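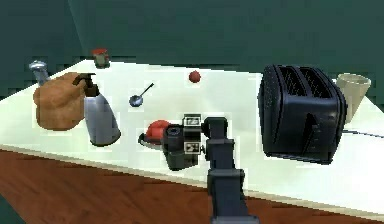
Kokeck Wrist Guard Kit, Revision B
Replacement guard and firmware for the Kokeck tabletop gripper
Part no. 3651
Sold by Killstead
In stock. Ships Monday if ordered by noon.

Overview

The Revision B kit replaces the wrist guard and the finger stop on Kokeck tabletop grippers, and comes with firmware that changes how the gripper approaches an object on a surface. It is meant for arms used in kitchen and household tasks, where the gripper has to come down close to dishes, small food items and countertop appliances.

Owners of Revision A grippers should read the safety notice below before using the arm again.

Safety notice for Revision A

Revision A grippers can press down on a work surface after the fingers have made contact. The fault shows up on low approaches, when the sensor housing on the wrist touches the rim of a dish or another raised edge before the finger reaches the object. The finger stop flexes, the controller reads the flex as free travel, and the arm keeps moving down until the joint current limit trips.

Plollano, who build the gripper for Kokeck, first saw the fault on a customer's arm in December. The customer was picking soft fruit out of shallow bowls. A bowl broke and the finger stop cracked along the screw line. No one was hurt.

The fault was then reproduced on a test bench by Nguyen-Tran, an outside test lab. In 1,977 low approaches with a Revision A gripper, the arm failed to stop at contact 13 times. On 6 of those the finger stop cracked. With the Revision B kit fitted and the new firmware loaded, the same run was repeated with no missed stops.

A cracked finger stop is not always easy to see. The crack starts on the inner face, under the finger, and may not open until the finger is loaded. If your gripper has ever tripped its current limit while moving down, treat the stop as damaged and replace it.

Stop using a Revision A gripper if:

The arm has tripped its current limit on a downward move
The finger clicks or shifts when pushed by hand with the power off
There are scuffs or chips on the underside of the sensor housing
The gripper closes off center after a restart

Until the kit is fitted

Set the minimum approach height to 20 mm above the tallest rim in the work area. Run at the reduced speed setting. Do not use glass or thin ceramic dishes. Keep hands off the table while the arm is powered, including when it is paused – a paused arm still holds its last position command and can move when the pause is cleared.

Plugged-in appliances should be moved out of reach of the arm or unplugged at the wall. The fault applies to downward moves, but an arm that has lost its height reference may also travel sideways at the wrong level. Cords lying across the table can be caught by the fingers.

What is in the kit

Wrist guard, black
Finger stop, solid, one piece
Four screws with thread lock already applied
Hex key
Firmware on a USB stick
Printed fitting sheet

The fiducial tags are not included. If yours are scratched or lifting at the corners, order the tag sheet separately. Old tags can be left in place if they are flat and clean.

Fitting

Allow 40 minutes. The arm does not have to come off its mount.

Power down at the wall and wait until the status light is out. Support the wrist with one hand before you loosen anything, as the joint will drop when the brake is released. Take off the old guard, then the finger, then the old stop. Put the new stop in with the flat side toward the wrist. Tighten the screws evenly. Do not reuse the old screws, which are shorter.

Load the firmware before the first powered move. The new stop with the old firmware is not a safe combination – the controller will expect flex that is no longer there and may report contact too late.

After the update, run the height check from the service menu on a bare section of table. Then run the marker calibration. The simulator profile also needs to be replaced with the Revision B version. The old profile has the narrower wrist, and a path that clears a dish in simulation may touch it on the real arm.

Specifications

Fits: Kokeck tabletop gripper, Revision A
Guard material: glass-filled nylon
Finger stop material: aluminum
Added weight: 38 g
Added width at wrist: 4 mm
Rated payload: unchanged
Service interval: inspect the stop every three months

Price and replacement terms

The kit is free to registered owners of a Revision A gripper. Enter the serial number at checkout and the price will change to zero. The serial number is on the label under the cable clip. Grippers bought secondhand are covered on the same terms.

If the finger stop has already cracked, send the whole gripper back to Killstead. We will fit the kit, check the wrist bearing and return it. Please do not glue a cracked stop. Two returned units had been glued and both had bent wrist plates.

Reporting a fault

Use the fault form on the support page. Include the serial number, the firmware version and the log from the day of the fault. The controller overwrites its logs after seven days, so save a copy before you restart the arm more than once. Photos of the underside of the sensor housing are helpful.

Related parts

Fiducial tag sheet
Finger, narrow
Finger pad, soft, pair
Wrist cable clip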